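10/23/24

Dear diary, or whoever you are by now,

I have been meaning to sit down and write since the clocks in the kitchen started disagreeing with each other, and tonight I finally made the tea, put the cat out of the good chair and found a pen that works, so here we are. It rained all day, the soft kind that doesn't bother anyone, and I spent most of it with my sleeves rolled up making quince paste.

The quinces came from the tree behind the old Hinojosa place. My neighbor left a whole crate of them on the porch with a note that said only "please," and I knew just what she meant, having had a tree like that myself once. They had been sitting in the hall ever since and the whole house smelled like roses and pears. I would open the front door with my groceries and stand there breathing like a fool. I was almost sorry to cook them.

But cook them I did. I had forgotten what a stubborn fruit it is. My big knife slid right off the first one and I had to stop and have a talk with myself about fingers. After that I boiled them whole until they gave in, which my grandmother always did and which I had somehow talked myself out of over the years, thinking I knew better. The peels slipped off like wet paper. I weighed out the pulp and got a good deal more than I had planned for, so there went the sugar, and I had to put on my raincoat and walk down to Pretell for another bag. They had the lights on already at four in the afternoon. I bought the sugar and also a lemon, a ball of string and a chocolate bar that did not survive the walk home.

Then the stirring. Oh, the stirring! I had the radio on and went through an entire program about lighthouses, then the news, then some piano I didn't know, and the paste was still the color of applesauce. I kept thinking I had done something wrong. Then I looked down during the piano and it had gone pink at the edges, and a while later it was that deep brick red all the way through, and it spat at me and got me on the wrist. I have a little mark there now. I poured it into the two Lurnetti tins, the long ones with the dented corners that came from my mother's kitchen, and smoothed the tops with the back of a spoon the way she did, dipping it in hot water first. There was a bit left over in the pot and I ate that standing up, with cheese.

While it cooled I finally sorted through the pile of papers on the sideboard, which has been growing since March. Coupons, seed packets, a birthday card I never mailed (I am mailing it tomorrow, late as it is). Two black arms reaching toward each other over a white table. 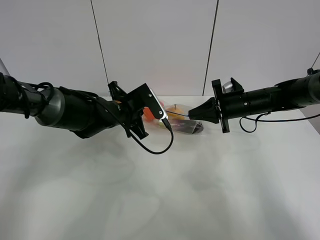

Later, almost bedtime

I went back down to check on the tins, though I had promised myself I wouldn't. The tops are still tacky. My grandmother left hers on top of the wardrobe under a dishcloth for days and we were not allowed to so much as look at it, and of course we looked at it all the time. I've put mine on the shelf over the radiator and covered them with the blue checked cloth.

I called my sister while I washed the pot. We talked for so long that the water went cold and I had to run it again. She wants one of the tins, naturally, and she wants me to bring it when I come to Filitz, and she says her own quinces were all wormy this year and she cried over them a little – she was laughing when she told me, but I think she really did cry. We went back and forth about whether Mother put in lemon peel or only juice. I say peel. She says juice and a piece of vanilla bean, which I don't remember at all, and now I can't stop wondering about it.

The cat has taken the chair back. It's still raining. Tomorrow I need to return the crate, mail that card, and see if there is any wax paper left in the drawer for wrapping.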